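Is the Corina Hofstetter bio page wrong or is it just me

plinthwatcher
Joined: March
Posts: 40

So I looked up Corina Hofstetter after the second season of Plinetti and landed on one of those "who is she dating now" pages. It says she is 27, possibly single, and was "discovered" on Lemeo when a cooking clip of hers took off. Then I open another site and she's 31, married, and started out in theater. Same photo on both. Which one do people here believe? I'm leaning toward neither.

dunmore_kate

Neither. Those pages copy each other and change the adjectives. "Possibly single" means the person typing it had no idea.

The age thing is easy to check a little. She said in the Holzer podcast that she was in her last year of high school when her brother was born, and he's 13 now. So 27 doesn't work unless she was finishing high school at 14.

RafterBoy

Or she rounds. Everyone in that business shaves a few years off. I wouldn't take a podcast as proof of anything, she was promoting a show.

dunmore_kate

Shaving years off would make her story say younger, and her story says older. Read it again.

RafterBoy

OK fair, I had it backwards. Still don't trust podcasts.

oldsofa_marge

I don't get why it matters how old she is?? She's funny, she's good in the show, let her be. But the dating stuff does bug me. One page had her with Edivaldo Paiva because they stood next to each other at a premiere. By that logic I'm married to the guy at the deli counter.

plinthwatcher

The Paiva thing is the one I'd believe the least. The only source I can find is a fan account with 200 followers, and the post says "they look cute." Two days later it's on three bio sites as "rumored to be in a relationship."

Same with the net worth. One says 3000 dollars a post, the next one gives a total in the millions, and neither says where it got the number. I tried multiplying it out and you can't get from one to the other unless she posts all day and pays no taxes.

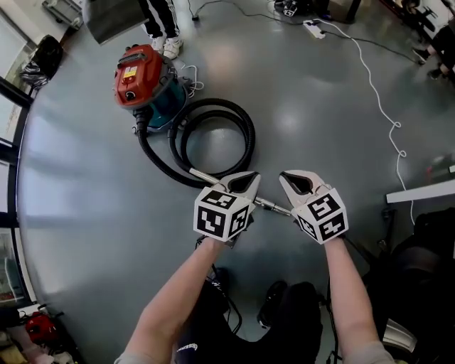

Also the "fun fact" boxes. Hers says she shares a birthday with a famous swimmer, but the page doesn't give her birthday anywhere. How do you share a birthday that isn't listed? I wrote to the contact address on the site to ask and got an automatic reply offering me ad space.

tomasz_in_ohio

I used to write these for a site that's gone now. You got a name, a template and 40 minutes. If you couldn't find a birthday you picked one from another site. If you couldn't find a partner you wrote "keeps her private life private."

RafterBoy

And we're supposed to believe that because you say so? No offense, anybody can post that.

tomasz_in_ohio

None taken. Believe it or don't. I did Kiyoshi Nagano and Selina Danzer in the same afternoon and I'm pretty sure I gave both of them the same hobbies. Hiking and dogs. Look them up, it's probably still on the copies.

dunmore_kate

Just looked. Nagano: "enjoys hiking and spending time with his dogs." Danzer: "an avid hiker and dog lover." I feel a little sick.

oldsofa_marge

Selina Danzer is allergic to dogs! She's said it in about every interview since Skiltetti!

RafterBoy

Fine, that one's on me. I still say the married part could be true. She wore a ring through the whole finale.

plinthwatcher

Her character is married, though. It's a prop – you can see it in the season one episodes too.

RafterBoy

Not in episode 19 it isn't. Go back to the hospital part, bare hand. If it's a costume ring they forgot it, and if it's hers she took it off.

dunmore_kate

Or the character took it off because she's leaving her husband in that episode, which is the entire plot.

plinthwatcher

I'll rewatch it tonight. Does anyone still have the Holzer podcast saved? The link on their page is dead for me.

oldsofa_marge

Works for me on my phone but not on the computer. Try the March archive, second one down.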